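Soltar Renews Flovard for Second Season

Streaming service Soltar has ordered a second season of the relationship drama Flovard, the company announced on 2024-04-28. The new season will have eight episodes, two more than the first.

Flovard follows Masanja, a divorced radio host who moves back in with her older sister and starts seeing the man who once rented the upstairs apartment. Season one premiered in February and ended with the sisters no longer speaking.

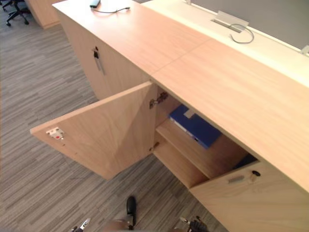 Pale wood credenza, door open.

Gladys Mollel returns as head writer and will direct the first and last episodes. "We left Masanja in her car outside the wedding, and we pick up in that parking lot," Mollel said. "I wanted to know what she tells her sister the next morning."

Production company Fleso will again produce. The main cast is set to return, and casting is open for 40 smaller speaking parts. Fleso received 2,283 audition tapes for the first season.

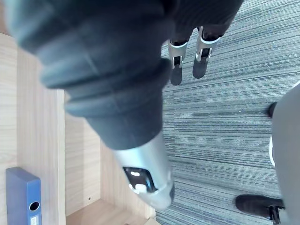 Arm with ribbed gray sleeve and silver wrist section.

Episodes will run 40 minutes each and will be released weekly. A premiere date will be announced later. All episodes of season one are available now to Soltar subscribers, with captions in English and Spanish.

Media contact: Fleso Press Office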